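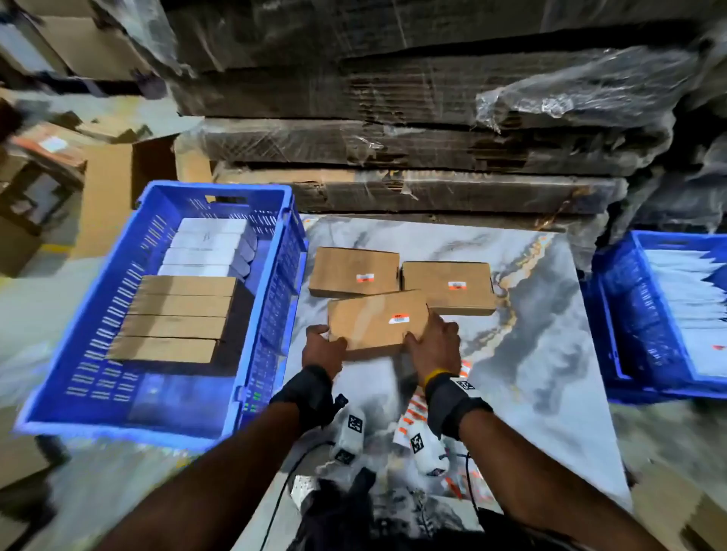
Photo: Bontu Gebru

2 min read

I look after one cell at Plaredby — a marble-look packing table, the tracked handhelds and whatever their cables are up to. The robot learns from all this eventually. I mostly learn about cables.

April's job was markers. A scuffed square makes the tracking wander, so I check every face before a run. 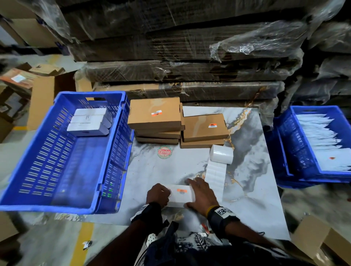 Boxes at the back, labels on the roll.

Then the wrist straps. Too loose and they rotate, too tight and Kheri sulks. I re-seat both after 36 boxes, a figure I made up and now defend in meetings.
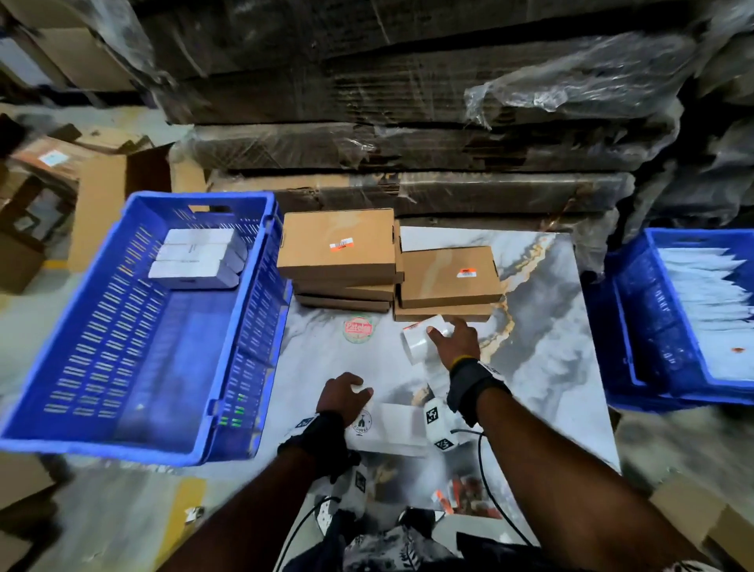

One handheld, mid-table, cable over the side.

Cables get taped tomorrow. I have said this before.

Related
Vikano gripper pads, again
Eltik chargers: a grudge

Contact | © Plaredby Notes | Back to top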